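HOME STORAGE AND SMALL SPACES
Notes, week 6 (Viorica Anghel's group, typed up from the board)

Handout goes with chapter on flats under 284 sq ft. Read before class if you can. If you missed last week get the notes off Abenezer Belay, he has the full set incl. the floor plans.

1. Left over from last time

We didn't finish dead space. Quick version: dead space = any volume in a room you pay rent on and can't reach without moving something else first. Tops of wardrobes, back of corner cupboards, under a bed with no clearance. Two kinds, fixed and made. Fixed comes with the building (boxed-in pipes, chimney breast). Made is our own fault, mostly furniture in the wrong place. Made dead space is the one to go after, costs nothing to fix.

The Manora flat again: 264 sq ft, one window, door opens inward. Door swing eats a whole corner. Most of you rehung the door in your sketches. Fine, but tenants usually can't. Try it again with the door left alone.

2. Open vs closed storage

Closed = doors, lids, drawers. Open = shelves, rails, hooks, trays, baskets.

Closed looks calmer and keeps dust off. Slower to use. Every lid is a step, and steps are where things stop getting put away. Open is quick but it shows everything, so it only works if the contents are limited or the container hides some of it.

Rule of thumb from the Căpraru reading: things used daily go open, things used monthly go closed, things used yearly go up high or out of the home. The reading is a bit strict about this. Winter coats are daily for part of the year and then nothing, so they have to move. Write down where they move TO. Half the plans I got back in March had no answer for coats.

Low open containers are the middle option. You see what's in them from standing height, you drop things in one-handed, and they lift off when the surface is needed for something else. Watch the footprint though. A long one on a small table takes a big share of the top, and whatever's left has to be enough to eat or work on.

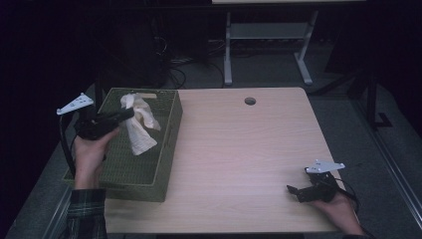
Fig. 1. Low-walled open basket placed lengthwise on a table, middle of the top kept clear.

Heights: low walls for flat or folded things, tall walls for anything that rolls or tips. People buy tall becuase it holds more, then can't find what's at the bottom. If you have to tip it out to find something it's too deep.

3. Surfaces

Each surface gets one main job. Second job allowed if it clears in under a minute. Third job, no.

Table in a one-room flat nearly always has two (eating, working). So nothing lives on it that can't be picked up in one go. Loose items = bad. Same items in one container = ok.

Jakberg's term for this is "carry-off". Exam likes this word. Know it. Carry-off needs a landing place too, a shelf or stool or stretch of floor that is free when the table isn't. If there's no landing place you just move the mess around the room.

Windowsills: count as surface only if the window still opens.
Floor: don't count it. Hooks first, then shelves, floor last.
Top of fridge: check the vents. Manual will say.

4. Zones, very short, more next week

Draw a line from the door to the bed, door to the sink, sink to the table. Lines that cross a lot = keep clear, no storage deeper than a hand's width along them. Lines that nobody walks = put the deep stuff there.

The Vekden plan (built 2000, long narrow room, sink at the far end) is a good one to practice on. All three lines run down the same strip so the storage ends up on one wall whether you like it or not. Sketch it both ways, left wall and right wall, and see what happens to the light.

5. To do

- Redo Manora with the door as is. One page, pencil fine.
- Vekden lines, both versions.
- Pick one surface at home. Keep a log for 6 days, what lands on it, when it gets cleared, where it goes. No tidying up for the log please, I can tell.
- Read Jakberg on carry-off, skip the section on garages.

Hand in by 20 Jul 2020, paper or email, put your name on every page. Sketches with no scale come back unmarked. Measurments in feet and inches, not a mix.

Question from last time about rented shelving and wall fixings: will cover it with the hooks, week after next. Bring your lease if it says anything odd about drilling.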